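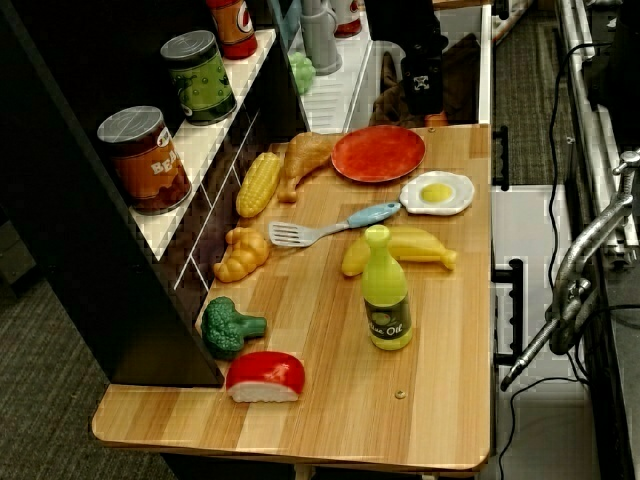
About Clodura

Clodura prepares and maintains play-kitchen sets for preschools, libraries and waiting rooms. The company opened in January with 2 employees and now keeps 46 sets in circulation. Each set consists of a kitchen unit, a box of play food and a printed parts list.

What goes into a set

The standard food box is sold under the name Motero and holds 17 pieces. Food and utensils are molded plastic. The mix covers vegetables, fruit, bread, protein and dairy, plus a plate and a slotted spatula. Cans and bottles are packed separately – they go on the shelf of the unit, within reach of the counter.

Every piece carries a line in the parts list with its name, main color and replacement code. Customers order single pieces by code. A lost egg does not require a new box.
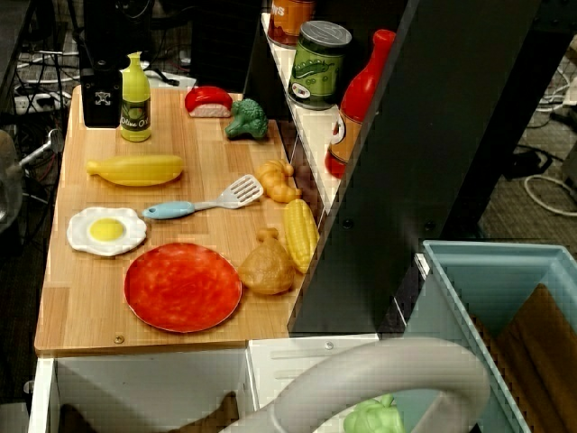

How sets are checked

Sets returned from loan are laid out on the counter before they are packed. Loose layout is preferred to stacking, as cracks and open seams show sooner. The check has 9 points, among them:

Rims and edges of plates
Joint between spatula head and handle
Caps and labels on bottles
Stems and narrow ends on fruit and vegetables
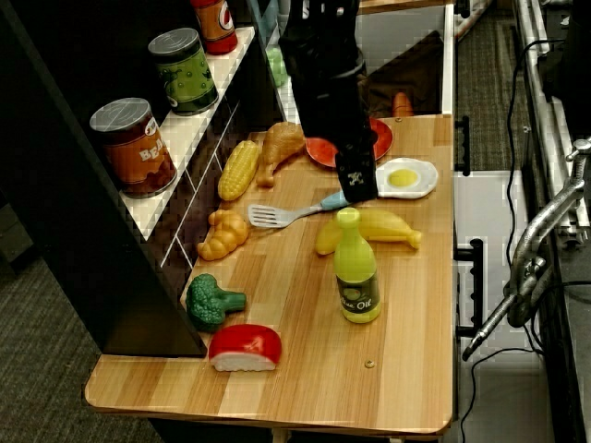
Pieces that fail are withdrawn and entered in Dustus, our stock register. The remaining pieces are washed in mild detergent, air dried on racks and returned to the same box. Boxes are not mixed between customers.

Countertops are wiped with a damp cloth only. Standing water raises the grain and is the most frequent cause of a returned counter.

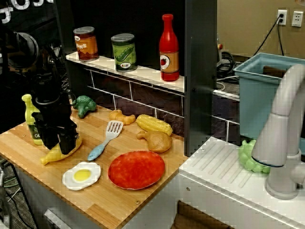 Countertop with play food, plate and slotted spatula.

Larger units

The Jugah line is intended for rooms with more than one play area. It uses the same food box and the same replacement codes.

Page last revised 13 May 2024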